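About Clalonell

Hi, I'm Olga Pinheiro, and Clalonell is my little workshop for people who look at the night sky and want their gear to behave.

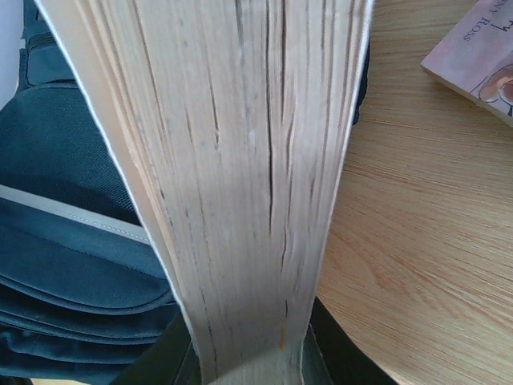
I've been observing since I was 10, when my uncle let me have a turn at his old Dobsonian and then couldn't get me off it again. It was Saturn, of course. It's always Saturn! I went home and drew it on the back of a math worksheet, got told off for that, and spent the next few summers mowing lawns until I could buy a scope of my own. It was a wobbly thing on a wobbly tripod and I loved it to bits.

The wobble is really how the business started. Years later I had a much better telescope and still couldn't keep a star on the crosshairs, so I took the mount apart on the kitchen table. The grease inside had gone stiff and the worm gear was set far too tight. I cleaned it, put in fresh grease, adjusted the mesh and put it back together (with one screw left over, which I found a home for later). The next clear night it tracked beautifully. I told the folks at the Harnlow club, somebody handed me their mount, then somebody else did, and by December my hallway was full of other people's tripods.

So now I do it properly. Clalonell is in a converted garage behind my house in Harnlow, with a bench, a lathe, a very good heater and a concrete pier out back where I test things under real stars. To date I've had 319 mounts through the door. Most are equatorial mounts that need cleaning, new grease and a careful adjustment, but I also do belt conversions, bearing swaps, stuck focusers and collimation for Newtonians. I don't work on solar filters, and I don't recoat mirrors – I can point you to people who do.

I also make two small products of my own. The Cesia is a dew heater controller with one knob per channel and no app at all, so you can work it with gloves on at two in the morning. The Berge is a pier adapter plate, and I made the first one for myself after I got fed up with leveling a tripod on frozen grass. Both are built here, by me, in small batches. If one is out of stock, send me a note and I'll put you on the list for the next run.

How it works: email me first with the make of your mount and what it's doing (or not doing). I'll tell you what I think it needs and what it'll cost. If you're close by you can drop it off, otherwise I'll send packing instructions, and please do follow them, counterweights go in their own box! Turnaround is usually a couple of weeks, longer in the fall when everyone remembers Orion is coming up. Repairs are covered for 90 days. If the same problem comes back in that time, I fix it and pay the return shipping.

Beginners are very welcome here. I get a lot of emails that start with "sorry, silly question" and most of them are about polar alignment, and I had exactly the same trouble myself. Ask away. I answer in the evenings, unless it's clear out, in which case I'm at the pier and you'll hear from me the next day.

Clear skies,
Olga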